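Skomudis Motors has pushed back first deliveries of its Condetti coupe to April after a parts shortage at the supplier that builds the car's rear differential.

The company told buyers this week that 28 cars are finished except for that part. They are being stored at the Pitero plant. Deposits can be refunded in full until the end of March, and anyone who stays on the list keeps their build number.
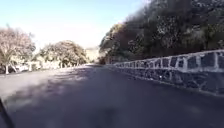 Skomudis plans 1,430 cars over the full run, with a 3-liter straight six and a choice of manual or automatic. The automatic won't be offered in the first year. Ahead of the launch, owners' club Lorente has moved its spring drive to May so that early buyers can take part. The route keeps to back roads, several of them shaded by trees and with no lane markings, like the one with the low stone wall here, and entries are limited to 50 cars. Older Skomudis models are welcome.

Prices for the coupe have not changed. The convertible is still listed for next year.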